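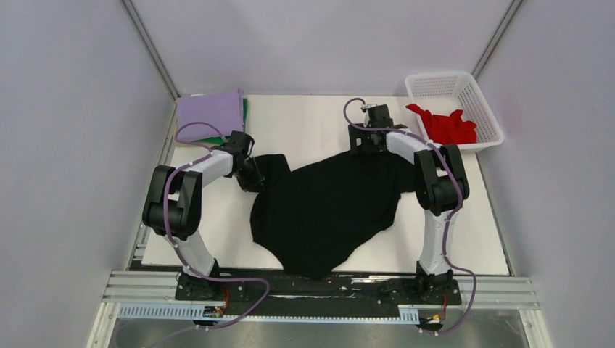
Robots need checkups too! At Clarkbridge the shirt robot gets one every 700 shirts. Two arms, one table.

First – power OFF. Always. Then the bolts at the bottom of each arm. Loose bolt = wobbly arm = shirt on the floor.

Next the purple cables. They bend evrey time an arm moves, so look for cracks. Slowly, takes 20 minutes.

Grippers last. Fluff gets in there, lots of it. Small brush, wipe, done.

Power on, one practice shirt – a old one – and back to work.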